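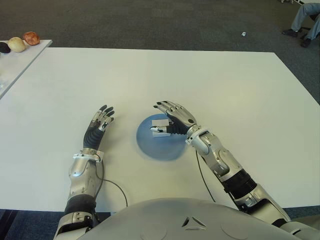

Mamta Shukla spent six years packing small parts by hand at Sarnari before the company put her in charge of a robot that does some of the same work. Most of her shift now goes to watching it practice at a white table, where it has a light-blue disk in front of it and a small white block to pick up. "I used to go home with sore wrists," she said. "Now it's my eyes."

Home News People Archive Contact

The change came in May. Fifteen people worked on the packing side then, and 15 work there now, though not all in the same jobs. Two moved to returns. Shukla got a raise -- a small one, she said -- and a week of training.
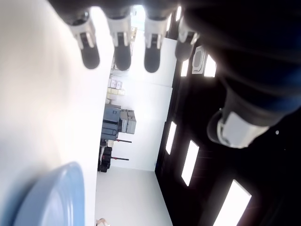
She was against it at first. "I thought they'd have me teach it and then let me go. I asked Kiran that straight out." Kiran Bajpai, the shift manager, told her he could promise her a year. She asked for it in writing and got it.

The goal is 100 clean picks in a row. The best run so far is 79. When a pick fails, Shukla writes down what went wrong and resets the table. 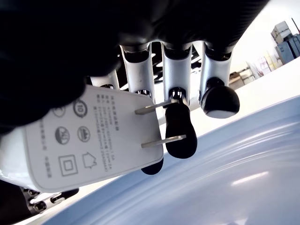

What she misses is talking. On the packing line she stood next to Abrehet Jemal all day. "We see each other at lunch. It's different." Jemal still packs by hand and hasn't asked to switch. Shukla would like her to try it for a week, but the next training slot hasn't been set.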